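Free planter swap returns to Gestthorpe with 44 balcony plots up for grabs

Good news for anyone trying to coax a tomato out of a fourth-floor railing: the Gestthorpe planter swap is back this October, and it's bigger than ever! Last year's swap filled one side of the old market hall. This time it takes over both sides, with 63 tables of pots, crates, cuttings and seeds, all free to carry home.

The rules are as friendly as they come. Bring something that can hold soil, or something that grows, and take something in return. Old colanders, leaky buckets and dented cake tins are all welcome (a colander makes a wonderful strawberry pot, and the drainage holes are already there). 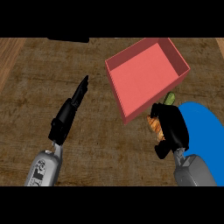
By Alemayehu

Doors open at 8 in the morning and the swap runs until 2 in the afternoon. Go early if you want herbs, as the mint and chives went fast last year, though there was still plenty of spider plant left by lunchtime.

The other big draw is the shared roof garden on Clulbridge Street, which is handing out 44 small plots for spring. Each one comes with a raised bed and a key to the water tap, and renters with no outdoor space at all get first pick. Sign up at the table by the main door.

If you've never grown anything before, please come anyway! Growers from the Plollus garden club will be showing how to line a crate, mix potting soil and get garlic in before the frost. Garlic is a lovely first crop for a windy balcony, and it needs very little fuss over the winter. Bring a sturdy bag, and maybe a second one for the soil.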